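Quiénes somos

Plomeck empezó en un local prestado de la calle Grotville, con 3 mesas y una cafetera que perdía agua. Hoy seguimos siendo pocos. Academia de idiomas, italiano y húngaro sobre todo, algo de rumano si hay grupo.

El equipo

Mirta Gallardo — dirección, matrículas, y quien coge el teléfono casi siempre.
Lino Leone y Raffaele Testa — italiano, todos los niveles.
Tibor Fekete — húngaro. También traducciones, preguntar antes.
Valentin Furtună — rumano, grupos de tarde.

Cómo trabajamos

Grupos de 4 como mínimo, si no sale el grupo se devuelve la matrícula. Sin exámen de entrada, una charla corta con el profesor y ya. El método Bellini lo usamos solo en los primeros niveles, luego cada uno da clase a su manera. Material incluido, menos el diccionario.

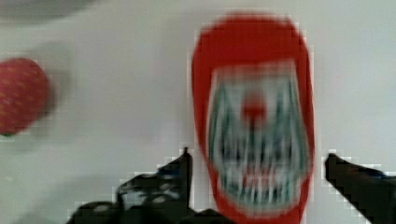
Los intensivos de diciembre se apuntan en secretaría, no por correo. Plazas limitadas, de verdad. Antiguos alumnos tienen prioridad la primera semana.

Dónde estamos

Segunda planta, encima de la librería Stinenska. El timbre no va muy bien, llamar dos veces. Horario de secretaria: mañanas, y tardes cuando hay clase.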